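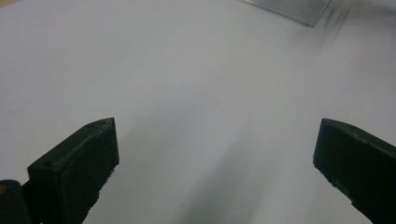
Matte white table: finally did it, and I love it

Posted by rajkumari_s in Desks & Tables, August
14 replies · 3 shares

OK so after two years of a dark brown table that showed every crumb, I have gone white. Smooth, matte, no pattern at all. I use it for cutting fabric and for my nephew's puzzles and I can't get over how much easier it is to find things! Black pins, gray thread, puzzle edges, they all jump out at you. The afternoon light goes soft across it and the whole corner of the room feels bigger.

Questions for people who have lived with one longer than me: what do you clean it with, and do you put anything over it?

----

girish_k
Welcome to the club. Mine is a Rakley top, 40 inches deep, and I've had it through two moves. Warm water, drop of dish soap, soft cloth, dry it after. I do nothing else to it. Please don't use the white foam erasers on matte, they polish it and you get shiny patches forever. Ask me how I know.

----

Sarita P.
Going to disagree with Girish a little. I've used the foam eraser on mine for tea rings, very light pressure, and I can't find a shiny spot anywhere. Maybe it depends on the finish? Mine is a Nemulau and it's pretty tough stuff.

----

girish_k
Could be! The Rakley finish is softer I think. I'd still try it on the underside first.

----

rajkumari_s
Underside test, good idea. Mine came secondhand so I have no clue who made it. Seller wanted 700 for it with the chairs and I talked him into splitting the set.

----

renu_bisht
Ooh I'm jealous. I'd say get a cutting mat if you're doing fabric, a big one. A rotary cutter went straight over the edge of my little mat once and the line is still there, and on white it picks up dirt and looks like a pencil mark.

But leave it bare the rest of the time!! A bare white table is such a treat to sit down to in the morning.

----

vandana.kashyap
I'm the one in our house who did NOT want the white table (hi Girish). It's lovely when it's clear. It is clear maybe an hour a day. Also turmeric. That's my whole post.

----

girish_k
The turmeric came out

----

vandana.kashyap
It faded. There's a difference.

----

Sarita P.
Vandana, try baking soda paste, leave it 40 minutes with a damp cloth over it, then wipe. Sunlight helps too if you can get the table near a window. Worked on my counter, haven't tried it on the Nemulau.

----

rajkumari_s
Writing all of this down. Mat ordered, and curry stays in the kitchen. Does anybody have a lamp they like for over a white surface? My old one bounces right up into my eyes when I'm pinning.

----

renu_bisht
Put it off to the side and a bit behind you, and get a frosted bulb. You'll get a gray shadow from your hands but a soft one, and I can cut for hours like that.

Show 3 more replies

We use cookies to keep you logged in and remember your settings. Accept | Manage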